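Foro técnico de Plameto › Aprendizaje por demostración › Protocolos de captura

Tema: Criterios para aceptar demostraciones bimanuales de sobremesa (tanda de noviembre)
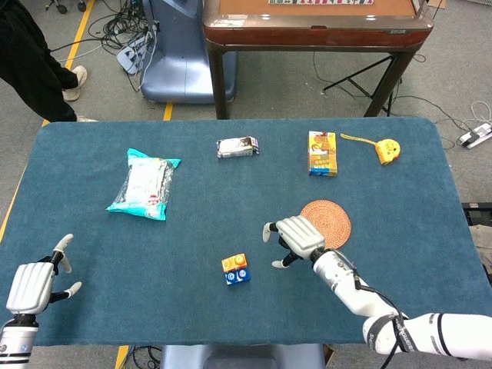

nfaulkner_coord
Mensaje inicial

Estimados colegas:

Abro este hilo con el fin de acordar, antes del cierre de la tanda de noviembre, los criterios de aceptación de las demostraciones bimanuales sobre mesa. La guía vigente se redactó para la campaña Hapeta, en la que se trabajaba con una sola mano y con piezas de geometría conocida. En la campaña actual, Patero, se emplean las dos manos y objetos de uso corriente, y varios apartados de aquella guía han dejado de ser aplicables.

Someto a consideración los puntos siguientes:

Primero. Toda demostración comenzará con ambas manos separadas de los objetos y terminará del mismo modo. Los episodios que arranquen con un contacto ya establecido serán devueltos.

Segundo. La disposición de los objetos se modificará cada cinco episodios, como mínimo.

Tercero. Los intentos fallidos se eliminarán del conjunto de entrenamiento y se conservarán en una carpeta separada durante tres meses.

Cuarto. La instrucción en lenguaje natural se redactará antes de la grabación y no podrá corregirse después.

Ruego que las observaciones se formulen por escrito en este mismo hilo.

Nikau Faulkner
Coordinación de captura, Plameto

s.mudgway
Respuesta

Agradezco la propuesta. Estoy conforme con los puntos primero y segundo. Respecto del tercero, debo manifestar mi desacuerdo.

En la revisión que efectuamos al término de Hapeta, el comportamiento más deficiente del modelo se producía después de un agarre malogrado: la mano se cerraba sin objeto y la política continuaba la trayectoria como si lo llevara. El conjunto apenas contenía recuperaciones, dado que las habíamos retirado todas. Si se elimina el episodio completo cuando el operador falla y corrige, se suprime precisamente la parte que el sistema necesita aprender.

Propongo distinguir dos categorías. El fallo sin recuperación se aparta. El fallo con recuperación se conserva, con una marca en el instante del error y otra en el instante en que se restablece el agarre.

Shona Mudgway
Evaluación de políticas

turno_tarde_2
Respuesta

Escribo en nombre de los operadores del turno de tarde. La distinción que plantea la señora Mudgway es razonable, pero quisiera advertir del coste que supone. Marcar dos instantes por episodio obliga a revisar la grabación íntegra, y en la última jornada completa entregamos 38 episodios sin personal dedicado a la anotación. Con el procedimiento propuesto, esa cifra no se podrá mantener.

Solicito asimismo que se aclare qué se entiende por «modificar la disposición». Algunos compañeros desplazan un solo objeto unos centímetros y dan el requisito por cumplido. Otros retiran todo y vuelven a colocarlo.

nfaulkner_coord
Respuesta

Tomo nota de ambas intervenciones.

En cuanto a la disposición, la redacción quedaría así: «Se entenderá modificada cuando cambien la posición y la orientación del objeto de la tarea y, además, la posición de al menos dos objetos restantes». La presencia de objetos ajenos a la tarea es deliberada y no debe reducirse para facilitar el trabajo del operador.

En cuanto al coste de anotación, consulto si bastaría con una sola marca, introducida con el pedal durante la propia grabación.

s.mudgway
Respuesta

Una sola marca sería suficiente en una primera fase, siempre que se coloque en el error. El restablecimiento del agarre puede estimarse a partir de la corriente de los dedos, con un margen de alrededor de 3 décimas de segundo, y ese margen resulta aceptable para nuestro uso.

No comparto, sin embargo, que el pedal lo accione quien teleopera. En las pruebas iniciales observamos una breve detención de ambas manos en el momento de pulsarlo, y el modelo terminó reproduciendo esa pausa. Convendría que lo accionara una segunda persona.

r_calibracion
Respuesta

Intervengo únicamente sobre la parte mecánica.

Los envases flexibles requieren un criterio propio. Una bolsa cerrada se deforma con cada agarre y al décimo intento ya no ofrece la misma resistencia que al primero. Si no se sustituye con regularidad, el conjunto acaba describiendo una bolsa muy manipulada y ninguna nueva. Sugiero anotar el número de usos de cada envase y retirarlo cuando presente pliegues permanentes.

Por otra parte, ruego que se verifique la holgura de los cables del antebrazo en la posición de máximo alcance. En el banco Grekwood recibimos el mes anterior varios episodios en los que el cable limitaba el giro de la muñeca, y la trayectoria registrada contenía una corrección que no respondía a la tarea.

turno_tarde_2
Respuesta

Respecto del pedal: en el turno de tarde no siempre se dispone de una segunda persona. Cuando no la haya, ¿se suspende la captura o se graba sin marca?

Respecto de los envases: lo aplicaremos desde hoy. Pedimos que se facilite repuesto suficiente – en este momento contamos con dos unidades de cada tipo.

lenguaje_anot
Respuesta

Con relación al punto cuarto, entiendo la finalidad, pero la prohibición absoluta de corregir la instrucción me parece excesiva. Si el texto dice «coloque la caja a la izquierda» y el operador la coloca a la derecha, el episodio es físicamente correcto y solo falla la correspondencia con el enunciado. Descartarlo supone perder una demostración válida.

Planteo que la instrucción pueda sustituirse una única vez, por persona distinta del operador, y que se conserve el texto original en un campo aparte.

s.mudgway
Respuesta

Me opongo a esa excepción. Cuando la instrucción se redacta a la vista del resultado, el anotador tiende a describir el movimiento concreto y abandona el registro propio de una orden. Los enunciados se vuelven más largos y más precisos que los que recibirá el sistema en servicio. Preferiría asumir la pérdida de esos episodios.

lenguaje_anot
Respuesta

Respeto el argumento, aunque sigo considerando que el efecto se corrige limitando la longitud del enunciado. Puedo preparar una comparación con los episodios de Patero que ya tenemos apartados por este motivo y presentarla en este hilo.

nfaulkner_coord
Respuesta

A la vista de lo expuesto, dispongo lo siguiente con carácter provisional:

Los puntos primero y segundo quedan aprobados con la nueva redacción.

El punto tercero se modifica. Los episodios con recuperación se conservan, con una marca de error accionada por persona distinta del operador. Si no se dispone de ella, se grabará sin marca y se hará constar en la ficha de la sesión. No se suspenderá la captura por esta causa.

El punto cuarto se mantiene en sus términos hasta que se reciba la comparación ofrecida. Los episodios afectados no se borrarán entretanto.

Se incorpora a la ficha el registro de usos de los envases flexibles, así como la verificación de la holgura del cableado al inicio de cada turno. El repuesto de envases se ha solicitado esta mañana.

r_calibracion
Respuesta

Conforme. Adjuntaré la plantilla de verificación del cableado en el apartado de documentos. Solicito que se indique en ella el brazo revisado, izquierdo o derecho, y no solo el número del equipo.

turno_tarde_2
Respuesta

Recibido. Los operadores han sido informados y la nueva ficha se utilizará a partir de las 15:00. Queda pendiente saber si los episodios ya entregados deben revisarse conforme a la nueva definición de disposición.

nfaulkner_coord
Respuesta

No será necesario. La definición se aplicará solo a las sesiones posteriores a este mensaje.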